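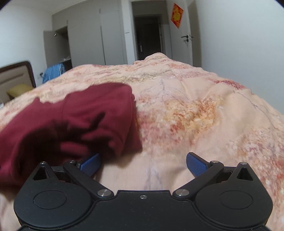

## 1

Okay, thread time, because I've had the same record on since lunch and my group chat has muted me. It's the new one by Cisteo, it's called *Noline*, and I need to talk about it somewhere.

## 2

Quick background if you haven't run into them. Cisteo are a two-piece from Biel, drums and a very beat-up organ, and Gilberto Huanca sings over the top like he's arguing with a parking meter. They put out a tape a while back that sold out at the merch table before I got to the front of the line. Still sore about it.

## 3

The tape was all speed. Eleven songs, none of them long enough to make toast. I loved it, but I did wonder what they'd do when they had to fill a whole LP side.

## 4

So side one of Noline opens with "Rüegg" and it's EIGHT MINUTES LONG. Eight! The organ holds one chord for so long that I got up to see if the needle was stuck. Then the drums fall in sideways and I may have yelled at my plant.

## 5

I've seen people saying Rüegg is a street, and people saying it's an old landlord. Gilberto got asked on college radio and said "it's a guy who fixed my bike," then talked for a while about the bike. I choose to believe him.

## 6

Second track is the one you've probably heard, "Paper Hotel." Big dumb chorus, handclaps, the works. My sister, who thinks everything I play sounds like a dishwasher, asked me what it was. I sent her the link before she could take it back.

## 7

Now the part where I'm going to get yelled at. I don't think the ballad works. "Low Tide, Biel" has a lovely melody and then they bury it under a tape echo that goes on and on and on, like somebody left the room with the pedal still running. I've given it a fair number of chances. Skip.

## 8

BUT then you flip it over and side two might be the best run of songs I've heard since last November. Four in a row with no gaps. The organ starts sounding like a bass guitar, then a fire alarm, then (briefly, beautifully) an organ.

## 9

The label is Cendomis, by the way, who also did that weird flute and drum machine record I wouldn't shut up about. They pressed 406 copies of this on vinyl. Why 406? I wrote and asked. They wrote back "that's how many sleeves we had." Great label.

## 10

Mine has a small ding in the corner and a handwritten lyric sheet that I can read maybe half of. There's a line in "Counter Service" that's either "I was born in the back of the store" or "I was bored in the back of the store." Both good. Please don't tell me which.

## 11

Saw them play most of it live, too. Tiny room, terrible sight lines, I stood behind a pillar and a very tall man in a raincoat. They did Rüegg last and stretched it out way past the record. The drummer lost a stick, kept going with one, and somehow it got louder.

## 12

As I type this the video for Paper Hotel is sitting at 2,818 views, and I'm sure a decent chunk of those are me doing dishes. Go push it up a bit. It's just the two of them eating soup in silence while the song plays and I think it's perfect.

## 13

If you like: organs, shouting, Suicide, early Stereolab, songs that end when you least expect it, start with side two and work backward. If you like ballads, well, let me know what I'm missing on that one. I'm willing to be wrong.

## 14

Someone just replied asking if there's a tour. They've got a handful of dates up on the Cendomis page, mostly places you reach by two trains and a bus. I'm looking at the one that starts at 7 p.m. and working out if I can leave work early without lying to anybody.

## 15

Update, my sister has texted me "ok what else do they have." I'm sending her the eight-minute one.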